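Cestarthorpe Halls Network - Members' Discussion List Archive

List home | Browse by thread | Browse by date | Search | Subscribe

Subject: Re: Crockery and table cloths for shared rooms
From: Latifa Ezzat
To: Members' discussion list
Date: 2021-02-08

Dear Mr Fothergill, dear members,

Thank you for your message on the crockery held at Randstead. I am replying to the whole list, as two other halls have written to me privately on the same subject and the answer is largely the same for each.

Your message read, in part:

> We have inherited a mixed collection of china from the old dining club and
> are asked to decide by May whether to keep it. Our insurers are content
> either way. The inventory gives 617 pieces, of which 390 are cups and
> saucers that do not match one another. Breakages are frequent and the
> cupboard in the passage will not close. I should be grateful to know what
> other halls use for children's teas and informal lunches, how it is stored,
> and whether the tables are covered. We have bare tables at present and the
> noise is considerable.
>
> Lionel Fothergill
> Randstead Hall

At Hulme we gave up china for everyday lettings three years ago. It is still kept for formal dinners, in the locked press upstairs, and is issued only on request. For all other purposes the hall supplies lightweight coloured cups and bowls. Hirers were consulted beforehand and two of them objected, chiefly on the ground that tea does not taste the same. They were told that they might bring their own cups, and one of them does.

The colours are mixed on purpose. We first proposed to buy a single colour for each room, so that pieces could be returned to the right cupboard, but in practice the rooms borrow from one another and the scheme would have needed constant policing. With mixed colours a replacement can be bought in whatever shade the supplier has, and the set never looks incomplete. Children also remember which cup is theirs, and fewer are used in an afternoon.

With regard to storage, bowls are stacked by size with the largest at the bottom. Cups are stored upside down on the shelf and are not nested, as we found that nested cups put away damp were difficult to separate and smelt unpleasant. One deep shelf in the Reltar Room now holds what formerly took up a whole cupboard. Hirers are asked to leave crockery on the table at the end of a letting if they are in any doubt as to whether it is clean. It is then washed again by the hall and put away by us. This has proved more reliable than asking for it to be put in the cupboard.

You ask about table coverings. We use plain dark green cloth on the rectangular tables. It was chosen after a pale cloth had been tried and had shown every mark within a month. The green does show crumbs and lint, and needs to be brushed after each use, but it is a good deal easier to keep presentable. It also makes it simple to see what has been left behind, the crockery being brightly coloured. The difference in noise is marked, particularly in rooms with tiled floors, where every cup set down on a bare table could be heard in the corridor.

Two cautions may be of use. The cloth must be fitted closely at the corners. A loose overhang is pulled by small children, and whatever stands near the edge comes down with it. Secondly, cups and bowls should be set along the two sides of the table, with the middle left clear for serving dishes. Our hirers' notes used to recommend a central group, which meant a good deal of reaching across and a good many spillages. The revised notes run to 10 paragraphs, and I will send a copy to any member who asks.

As to your china, I would suggest that you retain the matching pieces and offer the remainder to other halls through this list before disposing of it elsewhere. Cestarthorpe has taken surplus crockery in the past, although I cannot say whether there is room for it at present. Please note that the hall which receives the items is expected to arrange collection.

I should be glad to hear from any member who has found a satisfactory cloth that can be wiped down. Ours has to be laundered, and one table is always without its cover while this is done.

Yours sincerely,

Latifa Ezzat
Hulme Hall

Contact the list owner | Copyright Cestarthorpe Halls Network | Back to top

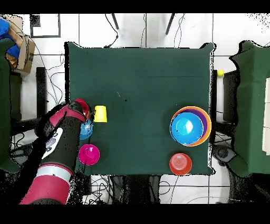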